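Search articles Go

Why White Cotton Turns Gray

Household laundry looks like a solved problem. The machine fills, turns, drains and spins, and the cloth comes out with less soil than it had going in. Measured one wash at a time, the process works well. Measured over a few years, it does not, and the evidence is in most linen closets: sheets and towels that were bought white and are now the color of weak dishwater.

The trade term is graying. It is separate from staining, which is local, and from yellowing, which has its own chemistry. Graying is an even loss of reflectance across the whole cloth, and it comes mainly from soil that was removed and then put back.

Redeposition

A detergent has two jobs. The first is to lift soil off the fiber. The second is to hold that soil in the water until the water is drained. Surfactants do most of the lifting. Holding depends on several ingredients, including builders, dispersing polymers and, in many powders, a small amount of carboxymethyl cellulose, which attaches to cotton and gives the fiber a slight negative charge. Most soil particles also carry a negative charge in wash water, so the two repel each other.

When the holding ingredients run short, fine particles settle on the nearest surface. In a full drum, the nearest surface is cloth. The amount added in one wash is too small to see. Cotton is a twisted, flattened fiber with many places for a particle to lodge, and a particle that has gone through a hot dryer is harder to remove the next time.

Underdosing is the usual cause. Concentrated products have made it easier, as the measuring cap is often marked well above or below what a given load needs, and the lines are hard to read. Overdosing causes a different fault. Excess suds cushion the load, reduce the rubbing between layers and leave residue that the rinse does not clear. Residue holds dust.

Water hardness

Calcium and magnesium are the second factor. Both react with soap to form an insoluble curd, and both tie up some of the surfactants in modern detergents. Builders are there to bind these minerals first. In hard water the builder is used up early, and what follows is a wash with less cleaning power than the label suggests.

Test strips are cheap and adequate for home use. A reading below 4 grains per gallon needs no special treatment. Above 7 grains, the dose should go up, or a separate softening agent should be added to the drum with the detergent. Homes with a salt-based softener have the opposite problem, and their owners often use far too much product.

Hardness also leaves mineral scale in the cloth itself. Scaled cotton feels stiff, wears faster along folds and reflects light less evenly. A soak in warm water with citric acid will remove a good part of it. The acid must be rinsed out fully before any chlorine bleach is used on the same load, as the two together release toxic gas.

The part played by brighteners

Much of what buyers call white is fluorescence. Untreated cotton is cream colored. Mills bleach it, then add optical brighteners, which absorb ultraviolet light and give it back as blue. The blue cancels the remaining yellow, and the cloth looks whiter under daylight than it would by simple reflection.

Brighteners wash out and break down in sunlight. Most detergents contain a replacement dose, but products sold as free of dyes and additives often leave it out. A sheet washed only in such a product will drift back toward cream. It is clean, and no amount of further washing will change the shade.

Lamp choice confuses the matter. Many household LEDs give off almost no ultraviolet, so brightened cloth looks duller in a bedroom at night than it does by a window at noon. Comparisons should be made in daylight, against a piece of the same cloth that has been kept in a drawer.

What the mills measure

Matić, a contract weaver that supplies hotels, grades returned sheets on a reflectance meter and rejects those below a fixed value. Its standard trial runs 200 wash cycles on plain percale. In the company's account, thread count has little bearing on the outcome. Sheets sold at 500 threads per inch often reach that figure with multi-ply yarns, and the finer plies give soil more surface to hold on to. Plain single-ply percale in the middle of the range tends to keep its color longer.

Prekik, which makes dosing pumps for commercial laundries, puts more weight on the rinse. Its service staff check the drain water from the last rinse before they adjust anything else. If that water is cloudy, soil is still present when the spin begins, and the spin pulls cloudy water through the cloth as through a filter. Home machines on an economy setting are prone to the same fault. An extra rinse costs water but corrects it.

Recovery is possible if the graying is not old. The accepted method is a hot wash at full dose with oxygen bleach, a half-filled drum and two rinses, repeated until the shade stops improving. Cloth should not be machine dried between rounds.

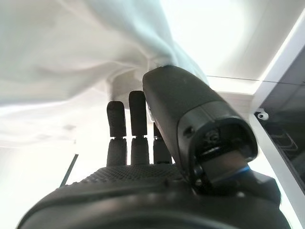 Fabric softener should be left out during this treatment and used sparingly afterward. Its coating makes cotton less absorbent, and water that cannot enter the fiber cannot carry soil out of it.

Related articles
Alance Flat Irons: A Bench Test
Reading a Care Label
Linen, Hemp and the Cost of Retting
Floltora Drying Racks Compared
When to Replace a Drain Hose

Contact us | Copyright, all rights reserved | Back to top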